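**Wornov gripper kit - anybody running one? worth it?**

**benchrat_71** wrote:

Looking at the Wornov two-finger add-on kit for our arm. Price shown on the Trumholm store is 3,138 with the wrist camera included, no idea if that's with shipping. Their page is all renders and one very slick video. Want to hear from ppl who actually bolted one on. Mainly small stuff, under fist size. Blocks, balls, caps.

Also how bad is the setup. I have maybe one weekend.

**solder_and_tea** wrote:

Have one. Got it in December, no regrets, some complaints. Quick version:

1. Mounting. Easy. Bolt pattern matched our flange, no adapter. Cable is longer than you need and it loops out to the side of the arm. Tie it but leave slack or it'll tug when the wrist turns.
2. Software. Meh. Installer wanted a reboot 2 times. After that fine.
3. Actual picking. Good on anything with flat sides. Fingers taper down to a narrow tip so you can come straight down over a small cube without much fuss. Round things take more care, go lower than you think. Our test table, dimpled ball and a little wood block, fingers open over the block:
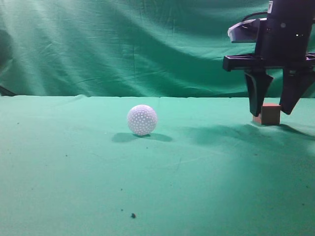 4. Fingertips. Hard and kinda slick. I'd order the rubber pads with it, they're an extra - annoying at that price.
5. Support. Answered me the next morning, to be fair to them.

So yes from me, if the budget is somebody else's.

**Viltenley_Mike_not** wrote:

3,138 for a parallel-ish gripper and a webcam lol

The Lauritsen one does the same job. We've had it running at the shop on bottle caps and little bearings and it does not care. You're paying for the renders.

**solder_and_tea** wrote:

Which Lauritsen? The old one has no camera at all. Add a camera, add a bracket, add a weekend of calibration, you're not that far off. I did that dance on my last arm and would not do it again.

**Viltenley_Mike_not** wrote:

Weekend?? It took me an evening. Print a bracket, run the checkerboard, done. And mine can be moved when I don't like the angle. Can yours?

**solder_and_tea** wrote:

No, angle is fixed. Fair point, that's my number one complaint. But fixed also means it doesn't drift, havent redone the calibration once.

**quietconveyor** wrote:

@solder what does the wrist cam see tho. My worry with these is half the picture is fingers. Had a different brand where you basically looked at your own knuckles all day.

**solder_and_tea** wrote:

Both fingers in view, down at the bottom, tips either side of the middle. Rest is table. One with nothing under it, just the cloth:

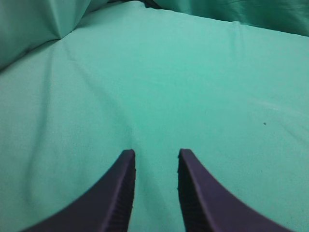 I can live with that. What gets me more is focus - the fingers come out soft, specially near the bottom edge. If you want to check contact right at the tips you'll be squinting. For finding the thing and lining up over it, no problem at all. For "is it seated" I use the fixed camera off to the side and forget the wrist one.

Oh and get the wrinkles out of your cloth better than I did. Creases shift the shading and a simple color threshold picks up the dark bands. Cost me a whole afternoon before I clued in. Same goes for specks, ours has a bunch and the detector thought one was a part until I put in a minimum blob size.

**quietconveyor** wrote:

ok thats better than I figured. Gap between the tips looks a bit tight for what I do though. Does it open wider than that?

**solder_and_tea** wrote:

Yeah, it goes wider, you set the opening per job. I keep it snug for small parts, less to bump into.

**benchrat_71** wrote:

Super helpful thx. The pads, how much?

**solder_and_tea** wrote:

99 for a set of 5 pairs last I looked. I'm still on my first pair.

**Viltenley_Mike_not** wrote:

99 for rubber. I cut mine out of a bike tube.

**solder_and_tea** wrote:

And did they stay on

**Viltenley_Mike_not** wrote:

mostly

**gridsquare** wrote:

Jumping in with a different angle. Anyone tried the rental from Trumholm? Same kit, by the month. We did it before buying and it told us we needed a longer finger, so we didnt buy. Saved us a pile. If benchrat only has one job for it I'd start there. Downside, you wait on stock and the unit we got was pretty scuffed.

**benchrat_71** wrote:

Didn't know they rented. Will mail them tomorrow. Leaning Wornov still, the no-recalibrating bit sold me, sorry Mike.

**Viltenley_Mike_not** wrote:

your money. post the bracket screws torque when you get it, I want to see if they still strip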